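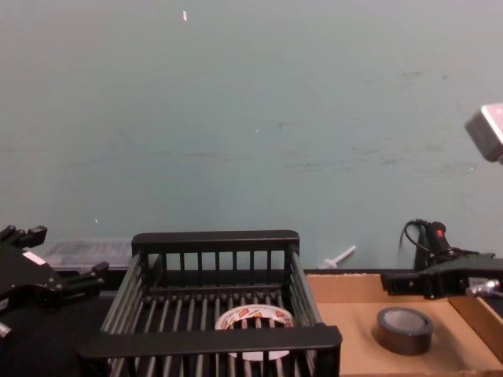 Dishwasher's gone, now what? Washing and drying by hand in a small kitchen

Kitchen and Laundry > General chat

wattle_and_dot
Hello all, long-time reader and only an occasional poster. Our old Godavix dishwasher gave up in August, right in the middle of having my sister's family to stay, and after a week of grumbling we found we didn't much want to replace it. The repair fellow quoted more than I paid for my first car and I'm afraid I laughed at him, then gave him a cup of tea to make up for it. So the gap under the bench now holds the saucepans, which used to live in the oven (don't ask), and we wash up by hand twice a day, once after breakfast and once after tea.

What I'd love to hear is how other people manage the drying side of it. My mother dried and put away every last teaspoon before she would sit down, and she thought leaving dishes out overnight was the first step to ruin. My husband would happily eat off the rack for the rest of his days and never open a cupboard again. I'm somewhere in the middle and would like a bit of backing for whichever way I go.

We have one sink, a short bench on the left of it and a window that doesn't open very far. There are four of us, plus a lodger in term time who cooks a great deal of rice.

BarneyBrush
Rack, every time. Tea towels are fine for glasses and the good knives, but a towel that has done a whole family's dishes is a sad wet thing by the end, and then where do you hang it? I wash, I stack, I go and watch the cricket, and by the time I come back it's mostly done. The trick is in the stacking. Plates all facing one way with a gap between each, bowls leaning forward so they don't hold a puddle, and nothing inside anything else.
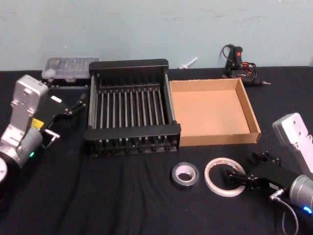
Mugs are where most people go wrong, I reckon. They get put flat upside down on a solid tray and then there's a ring of water under every one of them the next morning, and a funny smell if the weather's muggy. Tip them a bit against the side so air can get in. It takes up more room, I know, but you can do the mugs first and put them away before the plates are even washed. My wife says I go on about this, and she's right.

mahtab_g
Can't agree, Barney, sorry! I grew up drying by hand and I still do, and I find it the nicest ten minutes of the day. My daughter washes and I dry, and she tells me things with her back turned that she would never say across a table. If the dishes dried themselves she'd be off to her room.

On the practical side, the answer to the wet towel is to have more towels. I keep a stack of plain linen ones in the drawer, start with a fresh one for glasses, move it down to plates, and finish on pots with the one from yesterday. They all go through a hot wash together. Never use fabric softener on them, it makes them slide over the water without picking any of it up.
Mahtab Golestani, Lalto

BarneyBrush
I'll give you the conversation part. That's a better argument than anything to do with towels.

old_enamel
We did the sums when we were on tank water, and I still have the notebook. Washing under a running tap was using 32 litres for a roast dinner, which shocked the both of us. Two basins, one soapy and one for rinsing, brought it right down, and the rinse water went on the lemon tree. So my advice is to sort out the washing before you worry about the drying. A hot rinse makes things dry so much quicker, too, as the plate itself is warm when it goes in the rack.

I'd also say measure your biggest plate before you spend any money. Ours are an odd size, wide and shallow, from a pottery near Intarasuk that closed years ago, and we brought home two different racks that couldn't hold them upright. They leaned over and took their neighbours with them.
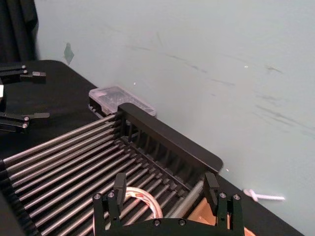 The one we settled on has slots set fairly close, with a deeper bit at one end for boards and trays, and I rinse the whole thing in the bath every now and then with a bit of vinegar. You do have to keep on top of the feet. Ours sat in its own drips for one winter and left rust marks on the bench that I've never quite shifted.

pudding_basin_pat
May I put in a word for the second-hand shops? I see people paying 80 dollars for a Trurkitetti rack with a swivelling spout and a special cutlery pot, and the spout is the first thing to go slimy. Mine cost seven dollars, it's a plain wire one, and I stand it on a folded towel. If it fell apart tomorrow I shouldn't mind a bit, though it has shown no sign of doing so and it has moved house with me three times.

The one thing I would pay for is a proper drip tray if your bench is timber. Ours is stone, so it doesn't matter here.

tilly_from_upstairs
Pat, I've got the Trurkitetti and I love it, slime and all! You just have to take the spout off and give it a scrub with an old toothbrush. I live in a flat with barely any bench and it drains straight into the sink, so there's no tray to empty and no towel to wring out. I do think it depends so much on the kitchen. I would have said exactly what you said when I had a big one.

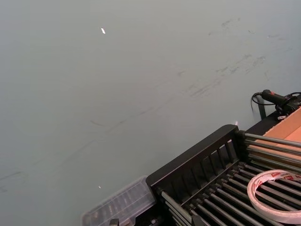 Black rack on the grey tabletop, from above.

wattle_and_dot
Oh, this has been lovely, thank you everyone. I've measured the big plates (the platter won't fit in anything ever made, so that will be dried by hand and my mother can rest easy) and I've ordered two extra linen towels to see if Mahtab can win me over. Barney, I tipped the mugs last night and you were quite right about the rings.

Old Enamel, could I ask how big your basins are? I've got a round one that leaves a silly amount of empty space in the corners of the sink, and I wonder if a square pair would sit side by side.

old_enamel
Square, yes, and don't go too deep or you'll be filling them all night. I'll measure ours after tea and put the size up for you.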